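Trocar os grips dos tacos de golfe em casa (e outras manias de oficina)

Voltei do campo com as mãos a escorregar outra vez. Foi no buraco 6 do Lowther, aquele par 3 comprido com água à esquerda, e o ferro rodou-me na mão mesmo no momento do impacto. A bola foi para onde vocês imaginam. Durante meses culpei o swing, vi vídeos, mudei a posição do polegar, e afinal tinha os grips todos lisos e brilhantes como sola de sapato velho! Já deviam ter sido trocados há duas épocas, no mínimo.

Por isso esta página é sobre isso: trocar os grips em casa, na bancada, sem pagar a ninguém. Também meti lá para o fim umas coisas sobre limpar ranhuras e guardar os tacos no inverno, que me perguntam muitas vezes.

O que uso

Uma lâmina de gancho (das que cortam para fora, nunca uma lâmina direita se as varetas forem de grafite), fita de dupla face própria para grips, solvente, um tabuleiro velho do forno para apanhar o que pinga, panos que já não sirvam para mais nada e um torno de bancada com uma borracha para segurar a vareta. O torno não é obrigatório. Fiz o meu primeiro jogo inteiro com o taco preso entre os joelhos e ficou aceitável, mas as calças foram para o lixo.

Quanto ao solvente, há quem use aguarrás e há quem jure por gasolina de isqueiro. Eu uso solvente próprio, do que não é inflamável, porque trabalho na garagem e a caldeira está ali a dois passos. Se usarem outra coisa, portão aberto e nada de cigarros, por favor.

Tirar o grip velho

Corta-se sempre a afastar do corpo, da boca do grip para a ponta, com a lâmina quase deitada. Em vareta de aço podem fazer força à vontade. Em grafite vão devagar, porque um risco fundo nas fibras pode dar cabo da vareta e isso só se descobre meses depois, a meio de uma pancada. Aberto o grip de uma ponta à outra, descasca-se como uma banana.

A fita velha é a parte chata. Um secador de cabelo ajuda muito, no mínimo e sempre a mexer, e depois raspa-se com uma espátula de plástico ou com a unha (eu uso um cartão de desconto caducado, que é perfeito). Os restos de cola saem com um pano molhado em solvente. Não tenham pressa aqui! Um carocinho de cola que mal se vê sente-se depois na mão durante dezoito buracos.

A bancada

Antes de abrir a fita nova, arrumo tudo. Parece mania de tia, eu sei, mas o grip entra em segundos e nesses segundos não há tempo para andar à procura do pano. Tudo o que vou usar fica do lado da mão direita, e os grips novos ficam alinhados pela ordem dos tacos, do wedge para o ferro mais comprido.
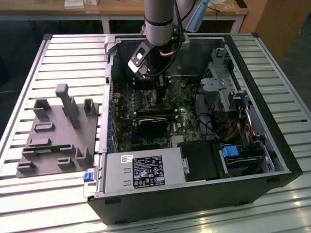 Os grips novos escolhem-se pela medida da mão, e este foi o meu grande erro durante anos. Comprava o tamanho normal porque era o que havia na prateleira. Se, com o taco agarrado, as pontas dos dedos se espetam na palma, o grip está fino; se fica um buraco grande entre os dedos e a palma, está grosso. Dá para afinar com camadas extra de fita por baixo, e eu ponho duas na zona da mão de baixo. Superfície também conta: uma mesa de ripas de alumínio como a da fotografia, com a torre do computador deitada e aberta em cima, deixava passar o solvente todo pelas frinchas, e por isso o tabuleiro do forno tem mesmo de ir por baixo do taco.

Montar o novo

Fita aplicada ao comprido, bem esticada, com um bocadinho a sobrar na ponta da vareta para enrolar para dentro. Tapa-se com o dedo o furinho do topo do grip, deita-se solvente lá dentro, tapa-se a boca com o outro dedo e abana-se. Depois despeja-se esse mesmo solvente por cima da fita, de uma ponta à outra, por todos os lados. Sejam generosos! Quase todos os grips que ficam encravados a meio ficam por causa de gente poupadinha.

Agora é apertar a boca do grip, encaixá-la na vareta e empurrar de uma vez, sem parar, até bater no fundo. Se parar a meio, puxem logo para fora, mais solvente e recomeçar. Ficou lá? Têm um minutinho para o alinhar. Eu ponho o taco no chão em posição de pancada, com a face direita ao alvo, e rodo até o desenho ficar centrado. O putter merece o dobro da atenção, sobretudo se o grip tiver a frente plana, porque uma frente torta leva as mãos a fechar a face sem darmos por isso.

Deixo os tacos deitados de um dia para o outro. Os fabricantes às vezes falam em poucas horas, mas a minha garagem é fria e já me aconteceu rodar um grip no campo de treino do Skurncombe, no primeiro ferro da manhã. Não repeti a graça.

Lavar em vez de trocar

Nem sempre é preciso trocar. Se a borracha ainda está macia, experimentem primeiro água morna com uma gota de detergente da loiça e uma escova de unhas, passar por água e secar com toalha. O suor e o protetor solar fazem uma película que engana muito. Eu lavo os meus uma vez por mês na época boa e sempre que jogo com calor a sério. Não mergulhem o taco inteiro no balde, que entra água pelo furinho do topo e depois andam com um chocalho no saco.

Ranhuras

Palito de madeira e escova de dentes velha, com a água do mesmo balde. As escovas de arame que vendem presas ao saco são boas para ferros, mas não as cheguem à face do driver nem a nada que seja pintado. Depois de um dia no Rurnach, que em outubro é lama pura, limpo as ranhuras logo no parque de estacionamento. Seca, aquela terra fica agarrada como cimento.

Guardar no inverno

Dentro de casa, se puder ser. O porta-bagagens é o pior sítio de todos, no verão ferve e no inverno enche-se de humidade. As capas tiram-se e secam à parte. Eu tiro também as bolas dos bolsos e faço a limpeza geral: tees partidos, cartões de resultados colados uns aos outros, uma barrita de cereais que prefiro não datar. No ano passado saiu de lá uma luva do torneio do Jasau, dura como bacalhau.

Quantos tacos de cada vez?

Até 6 por sessão, no meu caso. A partir daí começo a poupar no solvente e a alinhar a olho, e os últimos ficam sempre piores. Faço os ferros numa tarde e deixo madeiras e putter para outra. Também podem trocar só os mais gastos, que costumam ser o driver e o ferro com que treinam mais, mas se mudarem de modelo mudem o jogo todo, senão cada taco dá uma sensação diferente na mão.

Os panos com solvente ficam estendidos ao ar livre até secarem por completo, e só depois vão fora. O solvente que caiu no tabuleiro passa por um filtro de café velho e volta para o frasco, que dá perfeitamente para a próxima vez.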